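Keltano lid-drop fault

The Keltano lid-drop fault was a recurring grip failure in the Keltano two-arm kitchen manipulator, a tabletop robot developed by Fosterora for household cooking tasks. The left arm released glass pot lids during the lift, in most cases within a few centimeters of the rim. The fault was traced to a timeout setting in the gripper controller and was closed in April, after a change to the control software and to the finger pads.

Background

The Keltano was built to carry out short kitchen routines with ordinary consumer appliances. Fosterora did not modify the appliances or add handles for the robot. The routine affected by the fault was known as lid-and-load: one arm lifts the lid of a cooking pot and holds it clear while the other picks up a food item from a plate and lowers it into the pot. Both arms must be active at once – the lid is never set down during the routine.
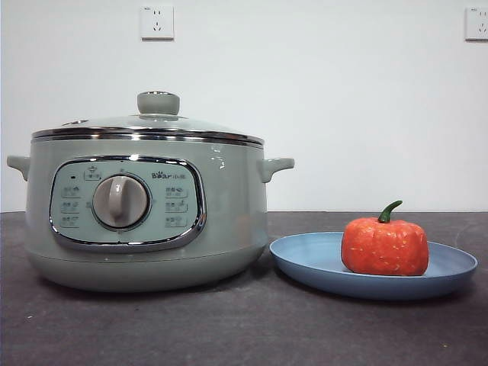

Lid-and-load was tested on a fixed layout so that results from different software versions could be compared. Appliances were left unplugged and unheated during all trials. The pot used for the routine was a Bear electric model with a domed glass lid, and the item to be loaded was a pumpkin on a light blue plate to the right of it. The short cylindrical knob at the center of the lid was the only grip point the planner was allowed to use, as an earlier version had tried to lift lids by the rim and chipped two of them.

Description of the fault

In a normal lift, the fingers close around the knob until the controller reads a steady gripping force. The arm then rises. In a faulty lift the fingers closed correctly and the arm began to rise, but the gripping force fell to zero after 800 milliseconds. The lid dropped back onto the pot, sometimes at an angle. The arm continued along its path as if it still held the lid, and the second arm went ahead with its part of the routine.

The fault appeared in 12 of 900 logged lifts. It did not appear in single-arm tests, and for several weeks it was put down to worn finger pads. One lid cracked on a Wednesday evening run, and testing of the routine was halted until the glass hazard had been reviewed. 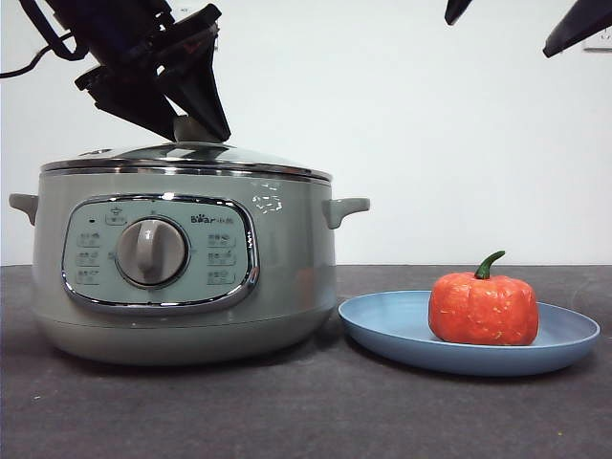 Pui-shan Lai objected to the wear explanation in the internal review, saying that a worn pad would slip a little at a time, while the logs showed the force going away all at once. Her comment led the team to look at message timing between the two arms.

Cause

The gripper controller expected a fresh hold command at regular intervals. If none arrived before the timeout ran out, it opened the fingers. This behavior had been carried over from an older single-arm product, the Dridero, where opening on a lost signal was meant to free a trapped hand. When both Keltano arms were planning at the same moment, hold commands to the left gripper could be delayed past the limit.

Tzu-hsuan Wan reproduced the fault by loading the planner on purpose. With the delay forced, over 80 percent of lifts failed.

Correction

The revised software keeps the last gripping force when the signal is lost, stops both arms and sounds an alert. A person can open the fingers with a manual release on the wrist. The second arm no longer moves toward the pot unless the first reports a confirmed grip. Softer finger pads were fitted at the same time, though they were not considered part of the cause.

Fiachra Duggan argued against holding by default, on the grounds that it brought back the trapping risk. A lower force limit was added in response.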